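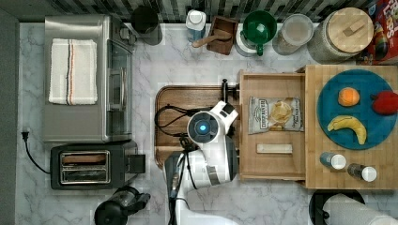 Figure 3. Toaster oven and two-slot toaster on a marble countertop.

Search this journal Enter keywords Go

4.2 Do people know how often they use their appliances?

Most of what has been written about small appliances at home rests on asking people. The Fono panel is the best known case. Households were sent a form in July and asked how many times in a normal week they used each item on a list, and the answers were then multiplied out to a year. We think this last step should never have been taken. A "normal week" is something respondents make up on the spot, and it seems to contain a good many more breakfasts than real weeks do.

The Montoya sample lets us check. The 300 households there filled in the same form as the Fono panel and then kept a paper diary by the toaster for two weeks. From the forms we would expect 2595 uses of a toaster or toaster oven over that time. The diaries hold 1774. Diaries have their own faults – people forget to write things down, and some pages were plainly filled in at one sitting – but it would take a lot of forgetting to close a gap of that size. We also see no sign that the missing entries pile up late in the diary, as they would if people had simply grown tired of it.

A second problem is overlap. Earlier work treats the toaster oven as a replacement for the slot toaster, so that a home with the first is counted as having given up the second. Plenty of kitchens have both out on the same counter (Figure 3), and in such homes the form does badly. Asked about "the toaster," some respondents answered for one machine, some for the other, and some seem to have added the two. The form gave them no help. Its list has one line for "toaster or similar," and we could not recover from the paper records what any given answer was meant to cover.

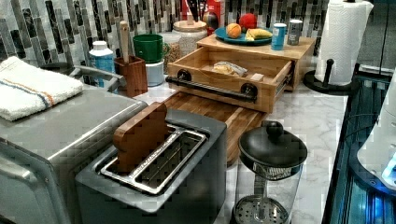 Figure 4. Two-slot toaster with a toast-shaped wooden piece in the back slot.

Being on the counter is a weak guide to use in any case. The Sakano study scored each appliance by whether it was kept in view, and took this as a stand-in for how often it was switched on. The authors report a close match, but both measures came from the same person in the same interview, and a respondent who has just said that the toaster lives on the counter is not likely to say next that it is hardly touched. Things stay out for other reasons: the cupboards are full, the outlet is there, the flat top of an oven is a handy place to lay a towel. None of these tells us much about toast.

The Buvono meter trial is sometimes cited as settling the matter. It does not. Meters were fitted at the outlet, and in kitchens where outlets are shared the record cannot say which machine drew the power. The trial also left out any home that unplugged its appliances after use, and these may well be the homes with the most careful habits. We would not throw the trial away, but we would not build a yearly figure on it either.

For the rest of this paper we use the diary counts alone, with both kinds of toaster taken together. Where a result depends on telling them apart, we leave it out.

We use cookies to improve your reading experience. Accept all Manage settings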